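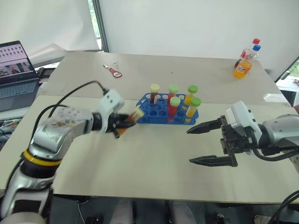 Trorivness Transfer Records: Data Card

Version and status

Release 3, dated March 27, 2021. This release replaces release 2 in full. Users who hold a copy of release 2 should not merge the two, as player identifiers were reassigned between them.

Maintainer: Babar Lodhi, Trorivness data desk.

Summary

The Trorivness Transfer Records are a collection of player movements between soccer clubs in 41 domestic divisions. Each record describes one movement of one player: a permanent transfer, a loan, a return from loan, a free signing or a release. The collection was assembled for the study of squad turnover and contract length. It does not contain match results, and it does not rate players.

Reported interest, rumored bids and failed negotiations are excluded. A movement enters the collection only after at least one of the two clubs, or the league in which the player is to be registered, has announced it.

Contents

The release consists of two tables. The movements table holds one row per movement. The clubs table holds one row per club per season, so that a club that changed its name or division appears under a single identifier with more than one row.

Fields in the movements table

movement_id: a permanent identifier, never reused.
player_id: links all movements by the same player.
from_club, to_club: identifiers found in the clubs table. A player without a club is given the value NONE.
kind: permanent, loan, loan_return, free or release.
announced: the day of the first club or league announcement.
effective: the day the registration took effect. Often later than the announcement, especially for contracts agreed before June.
fee_reported: the fee in euros as stated by a club. Blank when no club gave a figure.
fee_source: buying, selling or both.
option: yes if a loan included an option or obligation to buy. The two are not told apart in this release.
contract_end: the year in which the new contract expires, when announced.

Collection

Announcements were gathered with Jolter, the in-house page collector, and stored with the text of the original notice. Records were then entered by hand in Usuga, the desk's editing tool, and checked by a second editor. Where the two clubs disagreed on a fee, the selling club's figure was kept and fee_source was set to selling. Where they disagreed on a date, the later date was kept.

Names are written as they appear on the registering league's player list. Spellings used in newspapers are not recorded.

Known limitations

Fees are missing for most movements in the lower divisions. An average taken over the fee_reported field will lean heavily toward large clubs and should not be presented as typical of the market.

Add-on payments and sell-on clauses are not included, even when a club has described them in public.

Loans that were ended early are recorded with the true return date only if the return was announced. In 63 cases no notice could be found - these carry the planned return date and the flag date_assumed.

Youth movements are covered only when the player was registered with a senior squad at either club.

Changes since release 2

Player identifiers have been rebuilt to remove duplicates caused by changes of surname. The field contract_end is new. Movements between a club and its own reserve side have been taken out, as they were recorded for some countries and not for others.

Terms of use

The collection may be used and redistributed for research and teaching, provided that the release number is stated. Commercial use, including use in betting products, requires written permission from Brandier, which holds the rights to the clubs table.

Corrections

Reports of errors should give the movement_id and a link to the announcement that supports the change. Reports based on press coverage alone will be held until a club or league notice is available. Accepted corrections are applied in the next release and are not issued separately.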